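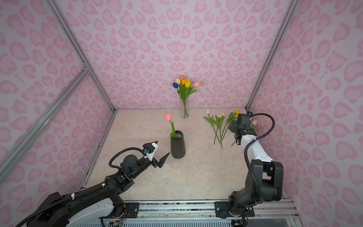 Tulip task, pink walls, both arms in position.

gruton_bench
OK so I finally have numbers from the wallpaper thing I was going on about. The idea was dead simple: train the same two-arm policy twice, once on demos recorded against plain walls and once on demos where we swapped wallpaper and flooring every so often. Same task both times (tulips off the floor, into a vase), same 1,000 demos each. Then test both in a background neither one had seen, which is the pink leopard spot with the marble floor.

Mixed-background policy got 86 percent of its stems into a vase. Plain-wall policy was so bad I stopped the run early. I'm calling it a win!

sotaver22
Love the leopard print. But hang on, how many different backgrounds were in the mixed set? If it's two I'm not impressed, if it's fifty I'm not surprised.

gruton_bench
Nine. I ran out of patience with the paste, to be fair.

hutapea_k
I'm going to be the grump here. You stopped the plain-wall run early, so you don't have a comparison, you have one number and a feeling. Let it fail all the way through and post that too. We did something similar on the Skusus rig last year and the gap shrank a lot once we ran both sides to the end.

gruton_bench
Ugh, fair. I'll rerun it. It was reaching for stems that weren't there though, I really don't think it recovers.

mossy_joint
Question about the vases. You've got the clear glass one with the whole bouquet in it, and then the dark gray one with the single pink tulip. Does a stem count if it goes in either? Glass is nasty for depth, I'd want those split out.

gruton_bench
Either counts right now. I can split them, the logs have it.

sotaver22
Please do. Also those pale tulips lying crossed over each other on the right look way harder than the yellow one. Are you scoring by stem or by episode?

gruton_bench
By stem, 2,215 attempts in total. Picking the wrong one out of a tangle is still my most common miss, mostly with the right arm.

hutapea_k
Then by episode your 86 is going to drop, probably by a lot. Still a decent result, I'd just word it more carefully before you put "generalizes" in a title.

gruton_bench
The title is already in the draft, lol. I'll soften it. Rerun starts tonight, and I'll put both tables in this thread when it's done.

mossy_joint
Following. Where'd you get the wallpaper btw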